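Golalside Parents' Help Board
Schools and homework > Maths

Moving up a maths set in year 8 - how does it work?

Posted by Indura, 2 December 2024

My daughter started year 8 in September and was put in set 3 for maths. She got 14 out of 20 on the last fractions test and wants to know if she can move up before the summer. The letter from school only says that sets are "reviewed regularly". Has anyone been through this? Also, is it worth paying for one of the online practice sites, or is the homework enough?

Viewed 2591 times

Cletus Castellanos

My son went up a set in year 8. At our school they look at the end of term assessments first, then the class teacher gives an opinion. One topic test won't do much by itself. Email the class teacher, not the head of year, and ask which topics she would need to be secure on. We were sent a list with ratio, negative numbers and simple equations on it, and he worked through those at home over a few weeks.

Moves mostly happened after Christmas and after Easter. There was one in the middle of a term, but only when somebody left.

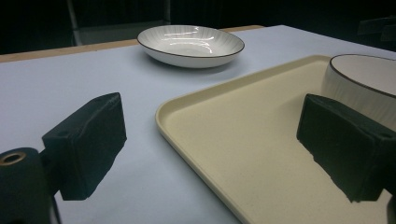 Does a lower set cover different work from the one above it?

Most of the topics are the same in year 8, taken more slowly and with more time on the number work. The gap gets wider once they start on the GCSE course, so a move is easier to make now than in year 10. Ask to see the scheme of work for both sets and compare them. Ours was on the school website under Curriculum.

As for the practice sites, we didn't pay for one. The library had workbooks, and the teacher printed extra sheets when asked.

Flaken

depends on the school. ours doesn't set until year 9

Alcantara

I'd leave the paid sites until you know what she is stuck on. My two had a subscription and did 800 questions between them, nearly all on things they could already do. Fifteen minutes on the topics she got wrong in the fractions test would be better. Get her to redo those questions without looking at the corrections, then try a few new ones a week later.

You can bring it up at parents' evening too, but the slots are short - email first so the teacher has her marks ready.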